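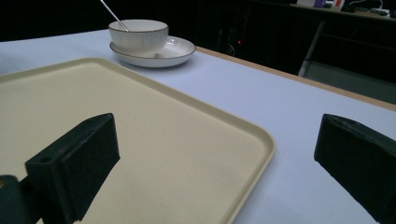
About Zisell Table School

By Myrtle Whitlock
August 31, 2025
Reading time: 4 minutes

Zisell is a small school that teaches table setting, tray service and the care of tableware. Our students work, or plan to work, in seniors' residences, hospital kitchens, bed and breakfasts, church halls and cafés. A few come because they want to do it better at home. We take all of them in the same classes.

The school was started by Sirkka Miettinen, who ran the dining room of a seniors' residence for many years and trained every new server herself. She found that most of them could carry three plates up one arm and had never been shown how to lay a tray for a person eating in bed. She wrote out her method on 50 index cards. Those cards are still the course. They have been retyped, and the colour coding has been dropped, but the order is hers.

I joined as the second instructor and now run the office as well. Sirkka teaches the opening session of every course and marks the final settings.

What we teach

The basic course is called One Tray. It covers one diner, one tray and one light meal, usually soup or porridge. Students learn to choose the tray, check it, place the dishes and the spoon, carry it, set it down and clear it. Many people expect to be finished with that in a morning. It takes 4 sessions.

We begin with the bowl and the plate under it. A bowl on a tray should have a plate or saucer beneath it that is wide enough to show on every side. The plate catches drips, gives the diner somewhere to rest the spoon, and lets the server lift a hot bowl without touching it. When the set has a coloured line on the rim, as many of the plain white sets do, any chips show up along the line first, so that is where students are taught to look.

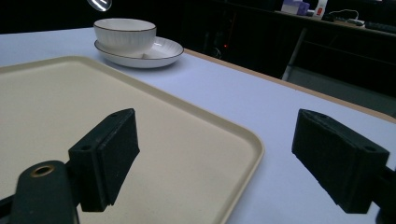

Fluted bowl stacked on its plate, both with a dark line at the rim, beside the beige tray.

We ask students to stack the bowl and plate on the table before anything goes on the tray. The stack gets checked there, in decent light, and turned once by hand to look for cracks. Only after that does it move. Students who load the tray directly tend to skip the check, and a cracked bowl has a way of being noticed by the diner.

The spoon has two cards of its own. For a right-handed diner we lay it to the right of the bowl with the handle toward the edge of the table. For a left-handed diner it goes on the left. For somebody with a weak grip we ask them, or ask the family, and write the answer on the meal card. Students practise handling the spoon by the handle until they stop thinking about it. The bowl of the spoon is not touched after washing. 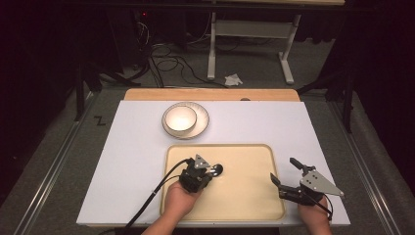 Silver spoon at the tray, with the bowl and saucer farther back on the board.

The rest of the course deals with cups, lids, napkins, the covered plate, and how to clear a tray without stacking dishes in front of someone who is still eating. There is a short written test on allergens and meal cards. We do not teach cooking.

The second course, Long Table, is for people who set up for groups. It covers settings for up to 60 guests, working in pairs, cloths and skirting, buffet order and clearing by section. You need to have finished One Tray or show us that you already work to that standard.

Our equipment

We use plain things. The practice trays are plastic with rounded corners and a low rim, since that is what most residences and cafeterias buy. We also keep a cupboard of older wooden trays for students who will be using them at work, and a box of trays that have warped, so people can learn to spot one by setting it down and pressing on the corners.

Our tableware is mostly white. A light-coloured tray and white dishes show every crumb and water spot, and students learn to look for them. Spoons are stainless and come in three sizes. We label the drawers, and the last job of each session is putting everything back in the right one. 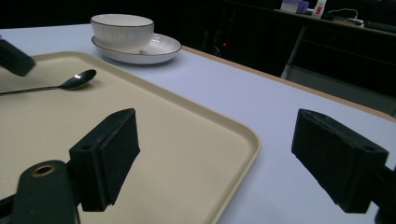 Breakage is part of learning and we don't charge for it. We do ask that you tell the instructor straight away and leave the pieces where they are until the pan and brush come out. Chipped dishes are taken out of use the same day. Sirkka keeps some of them for the inspection exercise in the first session.

How classes run

Groups are kept small enough that each student has a place at a table and a full set of dishes. Sessions are two hours with a break. Wear closed shoes, tie back long hair, and leave rings and bracelets at home if you can. Aprons are supplied and washed here. There is a kettle and a fridge for lunches.

Students who complete One Tray receive a certificate and a copy of the cards. Employers can book a course for their own staff, either at the school or on their premises if there is a sink and enough table space.

To ask about dates, fees or access, call or write to the office. Messages are answered in the order they come in, usually within two working days. Visitors are welcome to sit in on a session if they let us know beforehand.

Recent items

Washing and drying trays so they don't warp
Soup spoon, dessert spoon, teaspoon: which one goes on the tray
Long Table: August course notes
How to read a meal card
Replacing dishes when your pattern is discontinued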